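Planning for soft things

Much of the current discussion about robot software treats the planner as the clever part and the rest as plumbing. At Wester we held that view for 2 years, and I now think it was mistaken. Cloth is what changed my mind. 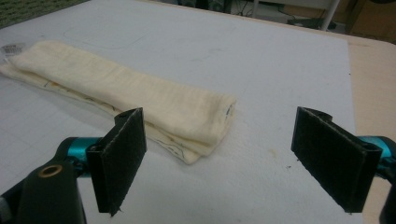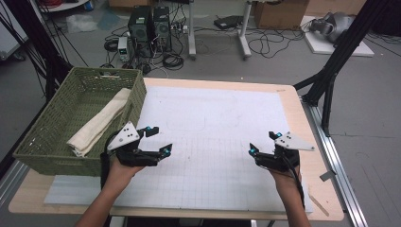
A folded cream cloth on the bench and in the basket.

A rigid box has a position and an angle, and a planner can be given both. A folded towel has neither in any useful sense. Its edges shift under their own weight, one layer slides over another, and the model held in memory is out of date as soon as a finger touches the fabric. Our colleague Csenge Lengyel once tuned a planner over 200 trials on towels, and most of the failures she logged were failures of timing: the plan was sound, but it answered a state of the cloth that had passed.

The Potik group should therefore spend less on longer plans and more on the dull tools beneath them. Clocks must agree between cameras. Recordings must be easy to replay and easy to reject. Muthu Kulkarni has argued that a better planner would make such care unnecessary. I respect the argument, but a planner cannot repair an input that is wrong about when it was taken.

I would ask that the July review consider the replay tool first and leave the planner as it stands until that work is done.

Shobha Achari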